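FOR IMMEDIATE RELEASE
7 July 2018

Tilura opens its towel folding room in Mekville, and you're invited to make a mess of it

MEKVILLE -- I've been folding towels for a living for 15 years, and I still get a kick out of a neat stack. So I'm really happy to tell you that Tilura, the little linen business I run on Esquivel Street, is opening its folding room to the public this summer!

We look after bath and kitchen towels for guesthouses and gyms (700 pieces on a busy day), and people who come to the counter always ask the same thing: how do you get them to sit flat on the shelf? Now you can come in and find out with your own hands. Each session is free, runs at one big table and has room for 4 people, so please book ahead.

The first thing you'll learn is my favorite, the fan fold. You bring the towel over on the diagonal, so the woven bands near the ends run across it as slanted stripes, and you let the under layer stick out a bit past the top one. It looks fancy on the end of a guest bed and it takes no time once your hands know it. 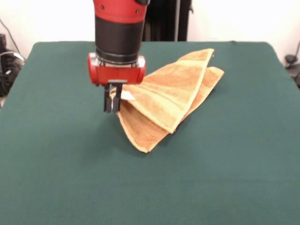

After that we go on to the plain thirds fold, the hotel roll and the one I use at home, a quick half-and-half for towels that will only get grabbed by wet kids anyway. Terry cloth is forgiving. If a corner comes out crooked, shake it loose and go again -- I still do that plenty.

Folks also ask me about the green tabletops. I'm fussy about them. A dark surface shows me the edge of a pale towel right away, and I can see lint on it before it travels to the next piece. We'll have a short sheet to take home with all the folds drawn out, printed for us by our neighbors at Flitex, who have put up with my scribbles since January. 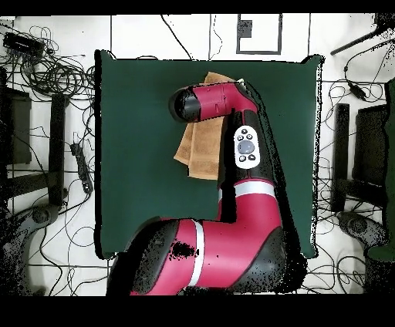

A tan towel at the green work surface, Tilura folding room, Mekville.

The first 200 visitors get a hand towel to keep, folded or not, your choice. Bring one of your own from home too if it's giving you trouble, the thick ones especially. Kids are welcome with a grown-up.

To book a spot or ask a question, stop by the Tilura counter on Esquivel Street during shop hours. Press visits are welcome at any session; just let us know at the counter first.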